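Endeck tabletop sorting kit -- notes for new users

Saturday, October 23, 2021
By Aiguo Bai

Welcome, and thank you for picking up the Endeck kit, or at least for reading this far while you decide whether to. I look after the kit at Tutatura, and I wrote these notes because the leaflet that ships with it tells you how to bolt things together and then rather leaves you to get on with it. Most of what follows came out of letters from people who bought the first batch in March, and I'm grateful to every one of them, even the cross ones!

What you get

The box holds the arm, a two-finger gripper, a small camera that fits close to the wrist, the power supply and a cable that is longer than it needs to be (you'll be glad of it if your sockets are behind a cupboard). The software is called Siltier and comes as a download. You bring the table and the things to be picked up. We thought hard about putting a bag of practice blocks in the box, and decided against it, as almost everyone who tried the early kit had finished with the blocks by teatime and gone rummaging in the kitchen drawer.

The table

Use a plain, matt surface if you can. White is a good choice, and it needn't be spotless -- a few specks and smudges are what a working table looks like, and I would much sooner you learned how Siltier copes with them early on. Shiny tops are harder work. If you only have a glossy one, a sheet of thick paper taped down at the corners will do nicely.

Choosing things to pick up

Start with something solid and dull, and when that goes well, move on to household odds and ends. My own favourite pairing is a coloured plastic fork with a clear blister tray next to it, the sort with rounded pockets. The fork is thin and lies nearly flat, so the fingers have to come down low, and the tray is mostly made of glints and edges with the table showing straight through it. Put them close together and you have a really good afternoon's puzzle.
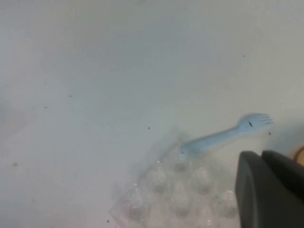

Clear plastic is where most people write to me, so let me say a little more on that. Siltier's starting settings look for blocks of colour, and a see-through object hasn't got much of that to offer. Open the settings page, turn on "edge search", and set the level to 11. If your room is bright, go up to 13 or 14, but do it one step at a time, or you'll find the arm taking a keen interest in shadows. Please turn it down again before going back to solid things.

Closing the fingers gently

The grip setting wants patience too. Thin trays bend, and a grip that suits a wooden block will fold one up. I begin at 2 and work upwards, watching the fingertips and keeping my free hand by the stop button.

Known troubles

The camera mount can work loose after a long session. Check the screw before you start, and if the view seems to have shifted, run the set-up routine again from the beginning.

Siltier sometimes forgets its saved table height when the power is cut. We're working on this one, and in the meantime do write the number down on a bit of paper.

The early mounting plates came from Deligiannis with the holes a shade tight. The newer ones fit well, and I'll gladly post you a replacement if yours is a struggle.

Getting in touch

Write to me at Tutatura with the version of Siltier you're using and a few words on what you were trying to pick up. A saved picture from the wrist camera is a great help as well.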